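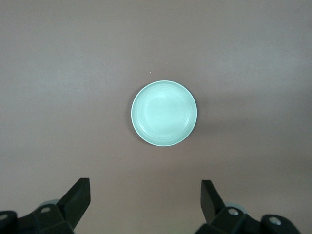 Surely it would be quicker to do it yourself, a visitor to our open afternoon in April remarked, and we have never found a good reply. Of course it would. A person can pick up a dish in the time it takes us to find the right cable.

Penen is a small firm in Vestthorpe that teaches robots to do dull jobs by showing them how. There are 6 of us. One person holds a pair of hand controls, the arm copies, and every movement is saved. Then the dish goes back on the table in a slightly different place and we do it again. A new task takes us 3,000 goes, give or take the ones where somebody sneezed.

Some jobs we teach from a chair across the room. For others we take hold of the arm and walk it through by hand - much like teaching a child to write, with more screws.

We started out as the repair bench at Makris, fixing other people's arms, and moved to our own rooms once it was clear we would rather be the ones breaking them. Our recording software is called Faledik. It was meant to be a working name.

So far we have taught 34 tasks, most of them to do with crockery. Three are in daily use in kitchens. The rest are coming along.

Visitors are welcome after two in the afternoon. You may have a turn at the controls, and your attempts will be kept, including the bad ones, which we label with some care. Ring the lower bell. The upper one belongs to the dentist.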